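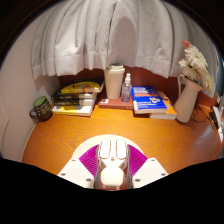 *Fig. 1. The desk by the white curtain, with everything moved to the back row.*

# One Row at the Back: A Desk Tidying Project

Evelien Prins, 21 October 2020

## Why a desk?

Our assignment was to pick one small space, change how it's organized, and write up how it went. Most of my group went for closets or kitchen drawers. I picked a desk, which sounded easy until I started (I have strong feelings about desks now!). I'd been studying at the dining table since January and the desk had turned into the spot where things land on the way to somewhere else.

My question was pretty simple: if everything that lives on the desk has to fit in one row along the back wall, does the desk stay usable for a whole day of work? I borrowed the idea from the Ledley handout we read in the second week, the one with the "edge rule." Ledley says you should only store things along one edge of a surface and leave the rest alone. I wasn't convinced, so it seemed like a good thing to try.

## What I did

First I took everything off and put it on the floor. Everything! Then I wiped the top down, and that was the first nice surprise, because I'd forgotten how much I like that wavy grain and the shiny orange finish. It had been under paper for months.

Then came the sorting. I gave myself 34 minutes with the kitchen timer, and anything I hadn't picked up and made a decision about by the end had to go in a box in the hallway. The box got full. I'm still finding things in it that I don't remember owning.

Books were the hardest part. I like having them within reach, but standing them up without bookends was a disaster — they slid over every time I leaned on the desk. So I laid them flat. The biggest stack is on the left, with a wide yellow and white one on the bottom to hold up the smaller ones. It's a bit crooked and I've decided to live with that. The reddish-brown book got a job as a little platform for my tumbler and the spray bottle, and the bright blue one sits on top of an orange one next to that.

The dark mug with the green inside went in the far left corner. I tried it on the right first and kept reaching across my notes for it, so that lasted one evening.

My one extra was the white pitcher with the flowers. Strictly speaking, they break the edge rule, as they aren't something I use. De Graaf (the other reading, chapter 2) argues that people keep a space neat for longer if there's something in it they enjoy looking at, and I was happy to side with De Graaf on this one!

## How it went

I kept a log in my Corow notebook and wrote down each time I had to move something before I could start working. On the old desk that was every single time I sat down. With the back row it happened now and then, mostly when I wanted a book from the bottom of a stack. Flat stacks look calm but they're annoying if you want the lowest one, and I'd tell anyone trying this to put the books they never open down there.

The curtain was a problem I hadn't planned for. It hangs down behind the desk and the bottom bunches up right over the back row, so taller things are in its way. I ended up gathering the hem a little higher, and I fuss with it more than I'd like.

## What I'd change

I'd run it for longer, and I'd get a second person to try the same setup, because I knew what I was testing and was probably on my best behavior. I'd also like to compare it with the Sasau method, where you clear the desk completely every night. My guess is I'd quit after a few days, but I want to find out.

The hallway box still needs sorting. That's on my list for the break.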